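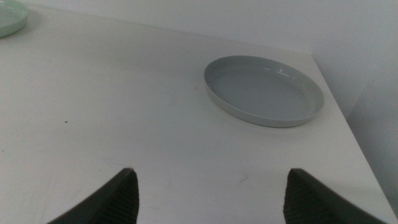
Plallovari Sketchbook Index

This site uses cookies to remember your display settings. Accept / Decline

Last updated: September

The Plallovari Sketchbook Index is a table of drawings and watercolors found in the sketchbooks of traveling landscape artists. It holds 3,695 records, one for each page that carries a drawing. The artists number 88. Most of them trained in one city and then worked for long periods somewhere else, and the index was started to make those moves easier to follow from page to page.

The index contains text only. Page scans stay with the collections that hold the books, and a record gives the shelf mark where one exists.

What's in the folder

pages.csv - one row per drawn page
artists.csv - one row per artist, with name variants
places.csv - place names as written, matched to current names
changes.txt - corrections, newest first

All files are UTF-8 with commas as separators. Fields that contain a comma are in double quotes. The three tables join on artist_id and place_id.

Main fields in pages.csv

page_id: a permanent number. Numbers of deleted records are not reused.
artist_id: links to artists.csv. Empty when the hand is not known.
book: the short name we use for the sketchbook, such as Clilura or Teshome.
leaf: leaf number, followed by r or v for front or back.
medium: pencil, ink, watercolor, chalk or mixed.
inscription: any writing on the page, copied with its original spelling.
place_id: links to places.csv.
year_from, year_to: the earliest and latest likely year. The two are the same when the artist dated the page.
note: free text, often blank.

How the records were made

Parisa Zarei began the index as a card file on the Clilura book, whose leaves had been bound out of order. She typed the cards into a spreadsheet and then added the Teshome book, which has many of the same mountain views in it. The other books were entered later with the same fields. Praneo now hosts the files and runs a check for broken links between the tables every Tuesday.

Inscriptions were copied from the page itself where we could get to the book, and from scans where we couldn't. The column read_from says which. Pencil writing near the gutter is hard to read in scans, so treat those readings with some care. Square brackets mark letters we supplied.
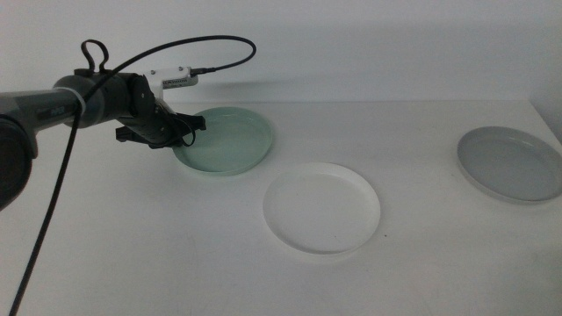 Why do some artists have two birth years?

Printed sources often disagree, and baptism records are missing for several towns. We keep both years in artists.csv, with the source for each in the next column, and leave the choice to the user.

Known problems

There are 99 records with no place. Many are cloud studies or single trees, and a few are views we have not been able to match to anything. Please don't fill these in by guessing from the pages on either side - artists often went back to blank leaves years later.

Place names have changed a good deal. A village may appear under a German name in one book and an Italian one in another. Both forms are in places.csv, but the matching was done by hand and there are likely to be mistakes in it.

The medium field is uneven. In the first books entered, ink over pencil was recorded as ink. In later ones it is mixed.

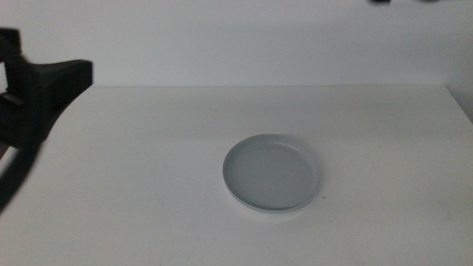

Another 28 records come from loose sheets that were kept inside the books when we saw them. Their leaf field reads "loose" and a number. The number gives the order in which we listed the sheets and says nothing about date. Four of these sheets are probably by a pupil, and their artist_id is empty for now.

Use and credit

The tables may be copied, changed and shared for any purpose, as long as the index is credited by name. The drawings themselves are a separate matter. Ask the holding collection before you publish a picture of a page.

Suggested credit: Plallovari Sketchbook Index, compiled by Parisa Zarei, hosted by Praneo.

Corrections

Send the page_id, the field and the new reading, with a line on where it comes from. Corrections to inscriptions are quickest to check when they include the full line of text and not just the changed word. Accepted changes go into the next release and are listed in changes.txt under the sender's initials.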